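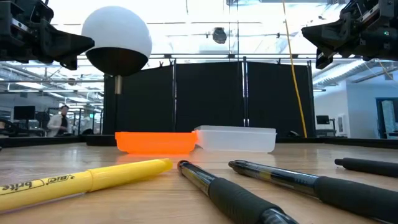 Highlighter and pens on the table, with two shallow containers behind.

How to mark a long text so you can find things again

When I prepared for my language examination, I had a reader of 982 pages and I coloured nearly all of it. In June I could not find anything. My teacher, Raghda Ghanem, then showed me the method which I still use.

What you need: one highlighter, one dark pen, some scrap paper.

Step 1. Read the whole section once with your hands empty. For me this takes roughly 4 minutes per page.

Step 2. Read again and highlight only the words you would search for later. A name or a term is enough – please do not colour full sentences.

Step 3. With the pen, write a short question in the margin. The highlighted words should answer it.

Step 4. Next morning, cover the text with scrap paper and answer your questions aloud. If an answer does not come, make a small cross beside it.

On thin paper the ink can go through, so try it first on the last page. In library books I put the questions on a separate sheet, with page numbers.

Repeat only the crosses before the examination.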